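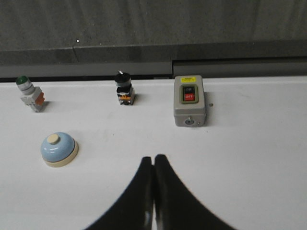 Pilot light with a green lens, left of the back row.

Front desk signaling: changes at the Gorgate branch

The Gorgate branch library has revised how visitors call staff to the front desk. The ceiling chime was withdrawn in October after repeated faults in its power supply. Its tone, centered near 768 hertz, carried into the reading room and was hard to place by ear. Staff at the rear shelves often went to the wrong counter.

The replacement procedure relies on a plain mechanical bell at each of the two service counters. A mechanical bell needs no wiring, and its sound decays quickly. One press is a general request. Staff answer by switching on the counter light, which stays on until the visitor has been served. Requests are no longer logged automatically, so the monthly desk report will omit response times until further notice.
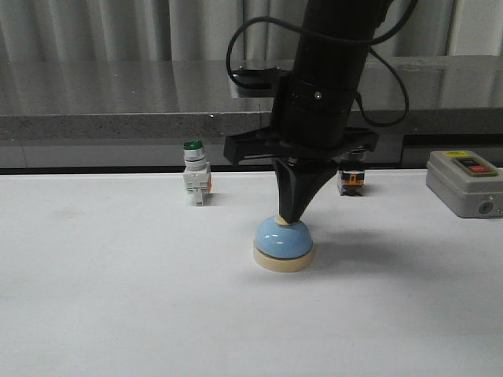 Yae Hayashi writes that the old chime was at least audible from the map room, and asks that the door between the map room and the desk be kept open during staffed hours. The door is on a fire closer and cannot be propped. A hold-open magnet tied to the alarm panel has been priced at $700 and will be considered with the next maintenance order.

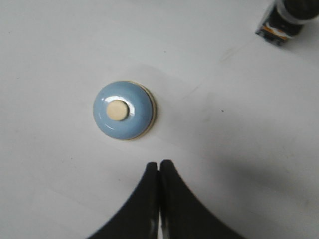

Service bell, pale blue, with a cream button.

Bells are to be wiped with a dry cloth at closing. Liquid cleaner should be kept away from the plunger. Report a sticking button to Aoi Hamada, extension 4. The written procedure is kept in the binder at the main counter.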